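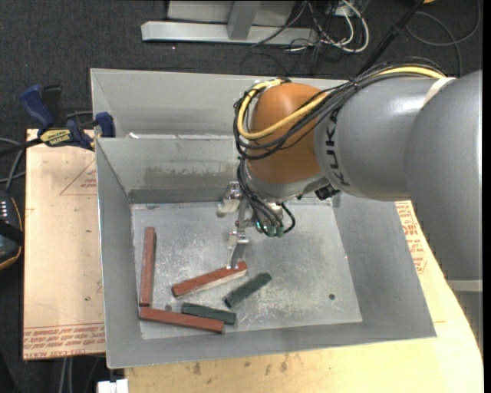
## The Bin at Gwilliam

The blocks had been in the bin since Friday, three long red ones and two short green ones, and Kenneth Cairns was supposed to say which of them came from Istia.

He pulled a stool up to the bench and opened the ledger. The old toy works at Randport had sold its last sets in December, and the boxes had gone to buyers all over. Most of the blocks Kenneth saw were copies. The owner of these, a woman in Drultum, had written that her father brought them home from the Istia shop when she was six, and that she wanted to know before she gave them to her grandson.

"She'll give them to him anyway," said his sister, who kept the books.

"Probably."

"Then what does it matter?"

Kenneth looked at the red block in the middle. It lay at a slant across the gray metal, and one long side was worn pale. He had seen that kind of wear before, on blocks that got pushed along a floor as trains. The green ones were shorter. He thought they might be from a different set altogether, put in the same box by someone tidying up.

He found the page he wanted. Lot 937, sold to a customer in Drultum, paid in cash. There was no name. The clerk had written "reds, long" and nothing after it.

"No greens," he said.

His sister came over and read the line twice. "So the greens were somebody else's."

"Or he bought them later."

She went back to her desk. Kenneth took a sheet of paper and wrote that the three red blocks matched a sale in the Istia ledger, and that he could find nothing for the green. He wrote that the wear would not come out and that he wouldn't try to sand it. The fee was 25 dollars. He read the letter over, crossed out the part about sanding, and then wrote it in again.

It was after six when he folded the page. He asked his sister if they had a box the right size.

"For all of them?"

"All of them," he said. "They came together."

She went down the hall to look.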